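How to Get a Stainless Steel Double Sink Really Clean
by Aba Asante

Fall cleaning starts at the sink in my house, and every October I wonder why I don't do this more often. A stainless sink is such a satisfying thing to clean! You put in a bit of elbow grease, the gray film lifts, and suddenly the whole kitchen looks like you fussed over it all day.

I learned most of this the hard way in a rental in Wiltau, where I went at a nice sink with steel wool and left scratches going every which way. Please don't do that. All you need is stuff you probably have under the counter already.

What you'll need

Dish soap
Baking soda (a small box is plenty)
White vinegar, 300 ml or so in a spray bottle
A soft sponge and 3 microfiber cloths
An old toothbrush
A few drops of mineral oil, if you like a bit of shine

Step 1: Empty and rinse

Take everything out of both bowls, including the strainers and any rubber mat. Mats trap water underneath and that's where the worst spots grow, so give yours a good scrub on both sides and hang it up to dry. Rinse the bowls with warm water and chase the crumbs down the drain.

Step 2: Wash with soap first

I used to skip this one and go straight for the baking soda, and all I did was push grease around. A squirt of dish soap on the sponge, a quick wash of the walls, the bottom and the divider between the bowls, then rinse again. Two minutes, tops.

Step 3: Find the grain

Brushed steel has a direction to it, the same way wood does. Put your face down near the rim and look along the metal, and you'll see fine lines running one way. Everything from here on goes along those lines. On most sinks they follow the long side on the rim, but the bottoms of the bowls can be different, so check each one.
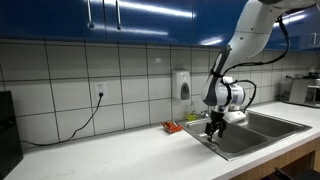
Double sink with a brushed metal rim, set into a long white countertop.

Step 4: Baking soda, with the grain

Sprinkle it over the damp steel, do one bowl at a time, and rub with the soft side of the sponge. Long, easy strokes! You want a paste about like toothpaste, so add a few drops of water if it gets crumbly. Use the toothbrush around the drain ring and up in the corners, and run it all the way around the rim where the metal meets the counter (you will be amazed at what comes out of there).

Step 5: Spray with vinegar

Spritz the vinegar right over the baking soda and enjoy the fizz. My nephew insists on being called in for this part. Leave it for five minutes, wipe it loose, then rinse very well. If your countertop is marble or another natural stone, keep the vinegar off it and wipe up any drips right away.

Step 6: Dry it

Water spots are just minerals left behind when drops dry on their own, and the tap water here in Visham is full of them. Dry both bowls with the first cloth, then go over the rim and the divider with the second. Don't forget the faucet.

Step 7: Shine (optional, but so pretty)

Put two or three drops of mineral oil on the last cloth and buff along the grain. Go light. Too much and the steel feels greasy and grabs every fingerprint.

While you're there

Wipe the tile behind the sink with a damp cloth and a little soap. Glossy cabinet doors above a sink pick up splashes too, and they look so much better after one pass with a clean, barely damp microfiber.

Things to keep away from your sink

Bleach, steel wool and anything gritty. Cans and cast iron left sitting wet will leave rust rings, but fresh ones usually come off with another round of baking soda.

I do the full routine once a month and just soap and dry the rest of the time.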